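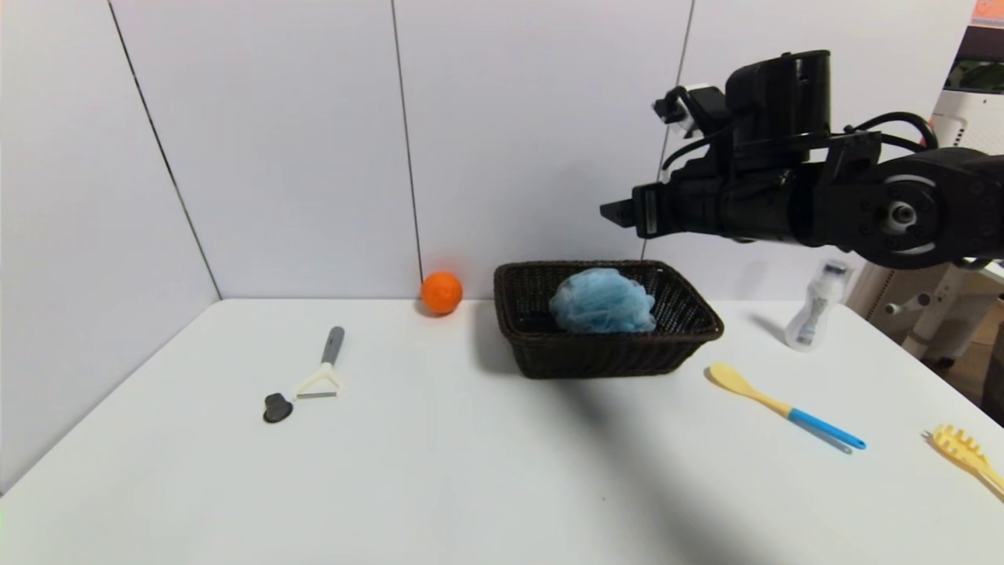
mirkocaputo
Baskets on worktops. Every tidying blog swears by them and I've stopped believing it. I bought two of the Bastton ones, 20 quid each, and the worktop is no clearer than it was in July. Look at the brown woven one at the back: the only thing in it is a blue bath puff. The peeler, the spoon and the orange are all still out on the white top. So what has the basket done for me, apart from take up space?

ferri_lane
It hasn't done anything, you didn't put the stuff in it. And why is a bath puff in with kitchen things?

mirkocaputo
Fair, but the blogs say "give everything a home" and then never say which home. The peeler goes in a drawer. The orange goes in a bowl. What's left for a basket?

Timus
Post, onions, tea towels. Mine works fine. I do think the open weave is a pain though, crumbs get in the holes and you end up bashing it over the bin.

ferri_lane
Disagree about the weave, it lets onions breathe. A plastic tub makes them sweat.

Timus
Who told you that, the people selling baskets? I've kept onions in a Bredus tub for years.

bredbin
You lot have 200 posts on this in the other thread and still no answer. Put the puff in the bathroom, basket and all. Job done.

mirkocaputo
Might try that. Then I'll have a cluttered bathroom as well. Still not buying the big one, whatever the blogs say.

ferri_lane
Eat the orange first, that's one thing gone.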